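Clavetti Twin Bench - two-arm cloth handling station
For laundries, rental textile rooms and packing areas

Product page last updated August 7, 2019

The Clavetti Twin Bench is a table station with two small robot arms. It is made for the part of textile work that most people find tiring: taking a crumpled cloth, finding its edges and laying it open so it can be folded or checked. The station stands beside the people who work in the room and shares the same flow of cloths with them.

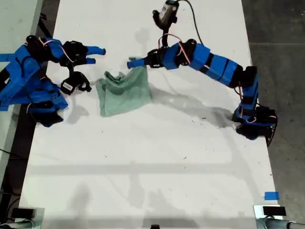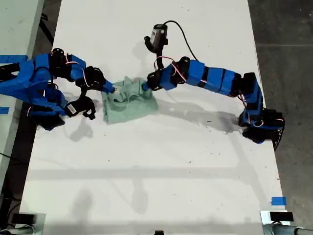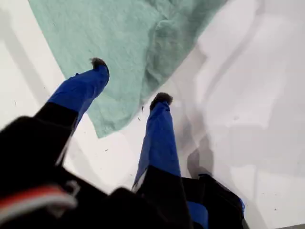
Twin Bench arms at work with a green cloth on the white table.

What the station does

A worker puts a cloth on the table, in any shape. The two arms take hold of the fabric, pull it open and lay it down again. Small cloths are the best material for this station: cleaning cloths, napkins, hand towels. Bed sheets and tablecloths are too large for the table, and we do not recommend to cut the work in halves to make them fit.

The arms are slow if you compare them with a trained person. We say this openly to every customer before the order. One cloth can need up to 34 seconds, and a good worker is much faster with the same cloth. The value of the station is that it continues in the same rhythm during the whole shift, also in the last hours, when hands and shoulders are tired.

What changes for your team

Before we deliver, we ask to spend one shift in your folding room. We look at who stands where, how the carts come in and who decides which cloth is thrown away. From this visit we make a small plan of the room, and the team receives it before the management signs.

In our experience the job of the people changes in these points:

Less opening of cloths by hand. The repeated movement of shaking and spreading goes down, and this is the movement that workers complain about the most.

More checking. Somebody must still look for stains, holes and loose seams. The station does not judge the quality of a cloth. Please plan enough light and a chair of the right height for the person who checks.

A new small task: helping the arms. When a cloth slips or stays folded under itself, the station stops and waits with a sound signal. The worker corrects the cloth and presses the green key. New users find this annoying in the first days - after some weeks they know which cloths make trouble and sort them out in advance.

Cleaning. Lint collects on the fingertips and must be taken away with the brush at every change of shift.

The laundry in Clokham has worked with 3 stations from March. Its folding team kept the same number of people. They asked us to change two things, and both are now standard: the signal can be made quieter, and the stop button is reachable from both long sides of the table. They also rotate the place at the station every two hours, because nobody wanted to stand there the whole day. We think this is a good habit and we included it in our training booklet.

Station details

Arms: two, mounted at opposite sides of the table
Table top: white, matte
Largest cloth: 700 mm on the longer side
Longest recommended shift: 8 hours, then cleaning and a short check
Control: one box with green key and stop button
Languages of the screen: English, Spanish, Portuguese

Training

The training takes one day and is given in your own room, with your own cloths. It is for the people who will stand at the station, and we ask that supervisors join them and do not send only a technician. Participants learn to start and stop the arms, to free a cloth that is caught, to clean the fingertips and to read the messages on the screen. A second visit follows after the first month. At this visit the workers can speak with our trainer without the supervisor, if they wish so.

Spare parts and service

Fingertips, cables and servo motors are kept in stock at our Avdale workshop. Fingertips wear out with use and can be changed by the worker with one screwdriver. For the servo motors please call us first, so that we can tell you if the arm must be calibrated again.

In Portugal and Spain the station is sold and serviced by Loureiro. Customers there should send orders and questions directly to the Loureiro office.

Price and delivery

The price depends on the number of stations and on the floor plan. Please write to us with the size of your room, the type of cloths and the number of people in each shift. If you are not sure that your cloths are suitable, send a small bag of them to Avdale - used ones, please, new cloths behave differently. We will test them and send you the video with our written opinion.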